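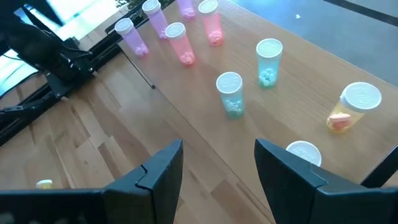 Day two of teaching the arm to pick up pill bottles. Posting as I go, mostly so I have my own notes in one place.

---

The job is simple to say. Close on the cap, lift the bottle straight up, put it down in a tray without knocking its neighbours. I drive the arm by remote control, and every run is saved as one demonstration. The model then learns from the lot.

---

Target is 125 good runs per colour before we train anything. Amber and teal are finished. Pink is nearly there. I have been putting off purple, as those stand at the far side and the arm has to reach past everything else.

---

Controls: I hold a small handset, and the gripper follows my hand at half speed. Trigger closes the fingers. Lutfa Wanigasekara set it up at full speed first and I knocked over a whole row in my first minute, so half speed it is.

---

Biggest lesson so far is to come down from directly above. If I come in at a slant, one finger touches the cap early and the bottle tips. It can look fine from where I'm sitting. The wrist camera view is the one to trust for the last bit.

---

Second lesson: don't hover. I used to stop over the cap for a few seconds while I made my mind up. The first model we trained copied that and hung above every bottle doing nothing. Now I decide before I move, and if I hesitate I bin the run.

---

Someone asked why we don't just lay the bottles out on a grid. We tried. The arm learned the grid and missed when a bottle was moved by a thumb's width. Now I shuffle them by hand between runs and leave the rows uneven.

---

Someone else asked about showing it by hand, as in holding the arm and pushing it through the move. We do that for the tray part. For the pick it's no good, my hand ends up in the camera view and the model has never seen the job without it.

---

Run 712 was a mess. Cap gripped, bottle lifted, then I let go of the trigger to scratch my nose. Marked as failed, kept in a separate folder. Róisín Ní Mhurchú wants the failures for a later test.

---

The folder is called Akia, after the older project it was copied from. I have stopped trying to get it renamed.

---

Question from Borkmont this morning was whether the pale caps confuse it, as they all look alike from above. A bit. It goes for the nearest one unless there is enough of the coloured bottle showing. I'm adding more runs where the wanted bottle is at the back.

---

Stopping for lunch, then purple.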